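June, early, coffee number two
by Hywel Powell
2 min read

Slept badly, so I got up at five and finally opened the box of Grandpa's letters (the one Mom has been nagging me about since the move). I thought I'd read one or two before work. Ha! I was still on the kitchen floor at eight with my legs gone numb.

Most of them are to his friend Kornél Mészáros, who must have sent them all back at some point, and I'd love to know why. They're mostly complaints about the weather and the price of a train ticket to Veres. He saved up 1,000 of something for that trip, he never says what! 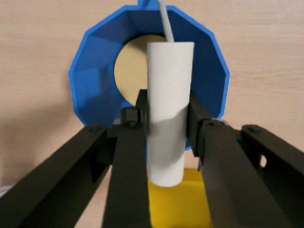
Later, after lunch

Called Mom and read her the train one. She laughed so hard she had to put the phone down, and then she told me the whole story of the missed connection, which I'd only ever heard from my uncle, and his version has a goat in it. No goat, she says. I'm a little sad about the goat.

There are 104 letters in all, and I want to type up every one before the paper gets any worse.

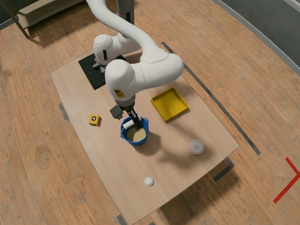
The handwriting is going to be the hard part. He makes his n's and u's exactly alike, and when he's annoyed he stops crossing his t's. I got through three pages this afternoon and had to guess at one word in every line. Mom says she'll help if I bring the box over and stay for dinner, so that's tomorrow settled.
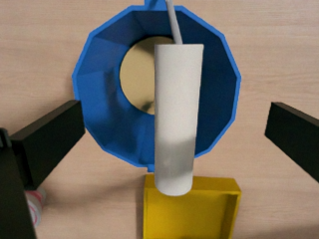 Blue container and yellow box on the tabletop.

Bed now. My knees still hurt from that floor.

© Hywel Powell | Contact | Back to top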